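The Clock at Bokness

The work order said the computer was slow. It had been opened by the district office at Bikumness, assigned to Plakside, and passed to me because I had the van that week. Under "steps already tried" somebody had entered "restarted." Under "impact" they had entered "low."

The pumping station at Bokness is two hours from our office. It has a pump hall, a control room, a toilet and a graveled space where one vehicle can turn if the driver is patient. The operator had retired in the fall and the pumps were now run from Bikumness over a data line. The computer was still needed for one job. Every night a program called Koo read the level of the intake channel and wrote it to a text file, and the district office collected the file in the morning. For the past week the file had been arriving late or not at all.

I let myself in with the key from the lockbox and signed the sheet, 21 November 2020. The line above mine was the retired operator's last one. He had signed in that day and had not signed out.

The machine was a beige desktop case under the bench, with a newer monitor on top of the bench and a keyboard whose letters had worn off on the left side. I switched it on and timed it. It took eleven minutes to reach the desktop. During that time the disk light was on without a break. Partway through, a black screen said the system date was invalid and asked me to press F1 to continue, and I pressed F1.

A slow start has a short list of usual causes, and I went down the list. Memory was adequate for the age of the system. There was no malicious software that our tools could find. The disk reported 93 reallocated sectors. This was poor but it was stable across two readings an hour apart. The desktop was the part I had not seen before. It held 3,149 text files. They covered the screen to the right-hand edge and then stacked in the corner on top of each other, so that the names there made a gray smear.

Each name was a plain number. I opened one.

"Channel normal. Heron on the screen rake again. Replaced lamp over pump two."

I opened another.

"Rain from six. Started both. Stayed until it dropped below the mark. Slept in chair."

These were shift notes. The district has a form for shift notes, and I later learned that the form had been filled in every day for as long as he worked there, with the word "normal" in every box. The notes on the desktop were the other ones.

I called the district office and told them I could clear the desktop into an archive folder and the start time would improve. The person on the phone asked whether the files were important. I said they were an operator's notes. The person asked what dates they covered. I sorted the files by date to answer that, and I could not answer it.

Nearly every file was dated the first of March.

The explanation is ordinary. A computer of that age keeps its clock running with a battery the size of a coin. When the battery dies, the clock returns to the day chosen by the manufacturer each time the power is removed, and on this model the day was the first of March. The operator had switched the machine off at the wall at the end of every shift. There was a notice by the outlet telling him to. So each morning the machine believed it was the first of March, one minute past midnight, and he pressed F1, and whatever he wrote during the shift was written on the first of March. The battery costs less than a sandwich. I had one in the van.

Koo did not depend on the clock, because it took its time from the data line. I noted this as the reason nobody at Bikumness had ever reported a fault.

The person on the phone said that in that case I should use my judgment.
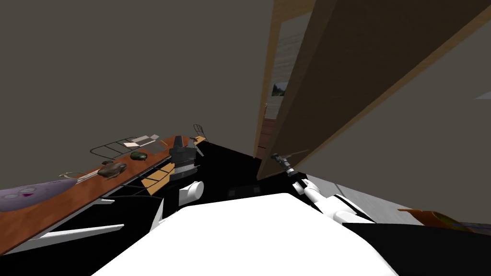
Sorting undated files is a known problem and there are several partial methods. The numbers in the names looked like a sequence, but they started again from one in several places, probably whenever the folder was moved, and 268 of the numbers had been used more than once with a space or a dash added. I worked on it in the control room with the heater on and the door open, because the heater gave off a smell of dust. From the chair there is not much to look at, a plain gray wall and a black floor and the edge of the open door, and I looked at these a good deal while the copy ran. The copy was to my own laptop. You do not sort originals on a disk with bad sectors.

The first method was content. Some of the notes mentioned things that could be dated from outside. Pump two had been replaced, and the invoice was in a binder on the shelf. A flood had closed the road, and the road authority publishes its closures. With these I could fix a few points and hang the nearby notes on them. It was slow and it left large gaps, because most of the notes said nothing that had happened anywhere except in that building.

"Channel normal. Coffee machine leaks."

"Channel normal. Mopped."

"Channel normal. She came out with lunch. Showed her the gauge. She said it was smaller than she had thought."

The second method was better. The file system on that disk gives each new file an internal record number, and while it will reuse the numbers of deleted files, he had hardly deleted anything. Read in record order, the notes began to behave. Winter followed fall. A lamp was ordered before it was fitted. The heron arrived in one year and had a mate in the next. I wrote a short script to rename every file by its record number and checked the result against the fixed points from the binder. It held in all but a handful of places, and I moved those by hand.

It was by then past three in the afternoon. The work order allowed four hours and I had used five.

I am not required to read the contents of a customer's files, and our terms advise against it. I read them because the check could not be done without reading. I will say that I went on reading for some time after the check was complete.

She came out with lunch in many of the notes. She was never described. In one she brought a radio. In one she had asked what would happen if he did not start the pumps, and he had told her which houses. Then for a long stretch the notes were only about the channel, and they were short, and the lunch did not come up. There was a note in that stretch that said "Away eight days. Relief operator left the rake down." The one after it said "Channel normal."

File 997 in my numbering was longer than the rest. I give the part that concerns the fault.

"Computer says March 1 again. Called it in, they said it does no harm. The reading goes out right. I could change it by hand each morning, I found where. Did it for a week. Then I thought, it was a good day, that one. First day of the job. She drove me out because of the snow and waited in the car to see if they would keep me. So I let it alone. Press F1."

I looked at the sign-in sheets in the binder. The oldest was from the year he was hired. His first line on it was the first of March.

I checked the manufacturer's manual afterward. The default date is the same for every unit of that model, and many thousands were sold. There is no connection.

I defragmented the disk and moved the notes off the desktop into a single folder, in order, with a copy on a memory stick. I turned off two services that were looking for a printer. I removed a toolbar. The start time came down to one minute and fifty seconds. Koo ran on demand without error and the file reached Bikumness while I was still on the phone with them. The late files had been caused by the desktop redrawing itself each time Koo wrote a line, and I explained this in one sentence in the report.

That left the battery. The replacement is a two-minute job. You remove the side panel, press back a metal clip with a small screwdriver, and lift out the old cell. I had the panel off. There was a layer of dust over everything except a clean rectangle on the inside of the panel where a piece of tape had been and was no longer.

The station is unattended now and the machine is left on all the time. The clock would only reset in a power failure, and then it would stop at the black screen and wait for a key, with no one there to press it. Koo would not run. The district would get no level from the channel until someone drove out. It could not be left.

I replaced the battery and set the clock. I restarted twice to confirm. It came up with the correct date and did not ask for F1.

The old cell should go in the recycling box in the van. I put it in the envelope with the memory stick and addressed the envelope to the pensions section at Bikumness, for forwarding. On the work order, under "parts returned," I entered "none." Then I closed the panel, swept up where I had knelt, and signed the sheet. I signed out on my own line. There was space on the line above it, in the last column, and I left that as it was.

The work order came back on Monday with a query about the extra hour. I entered "file dates" and it was approved.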